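Planning a two-arm bench: Hanne Lykkegaard on the budget

Hanne Lykkegaard plans equipment purchases at Rarkau. In June she finished the budget for a bench with two robot arms. The first quote covered the arms and nothing else.

"I had no line for grippers," she said. "I had no line for cups and plates either, and we go through those."

She set aside 830 dollars for household items and 1,000 for spare cables and gripper fingers.

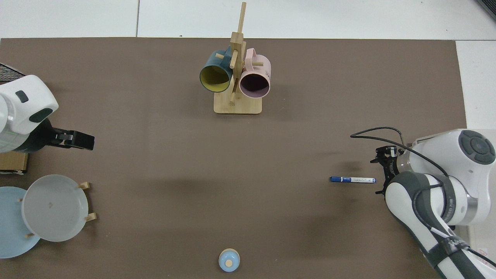 What goes on the table

The mug tree, dish rack and marker pens came out of the household line. Lykkegaard buys plain items that are easy to replace.

"I write down what was bought so we can get the same one again," she said. "A different mug means more setup time, and I have to pay for that too."

Her colleague Ingvar Hafstein asked for a longer table so a toaster oven could stay out alongside the rack.

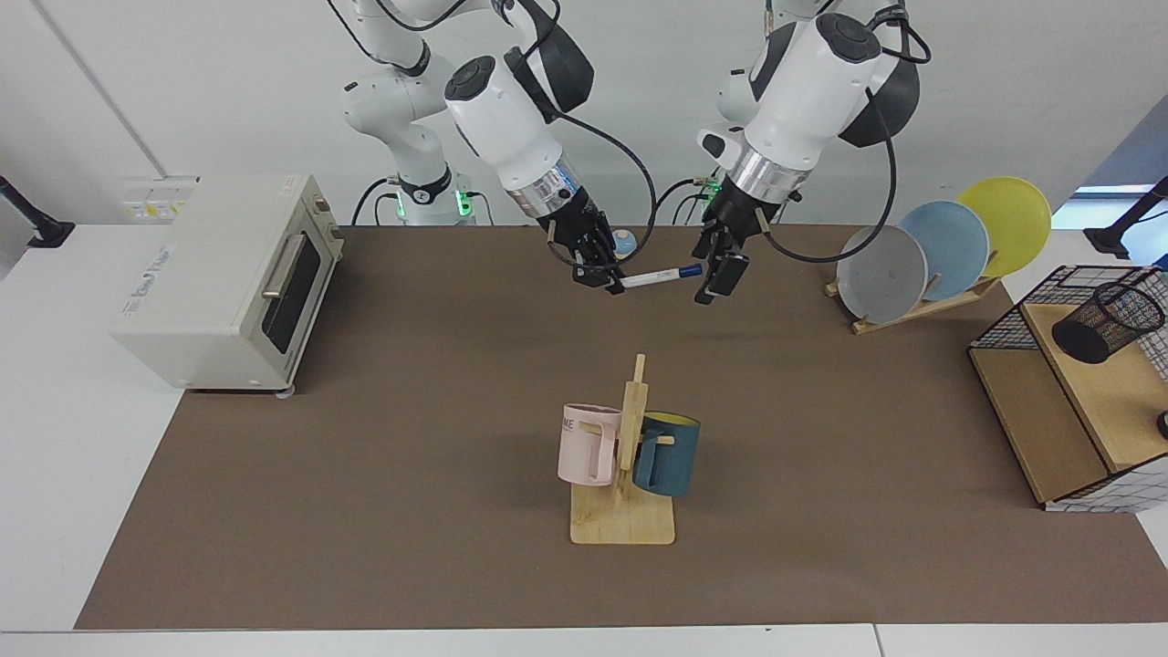
Next year

Lykkegaard wants 80 hours of technician time in the next budget. This year she asked for 67.

"Get the service price in writing before you order," she said.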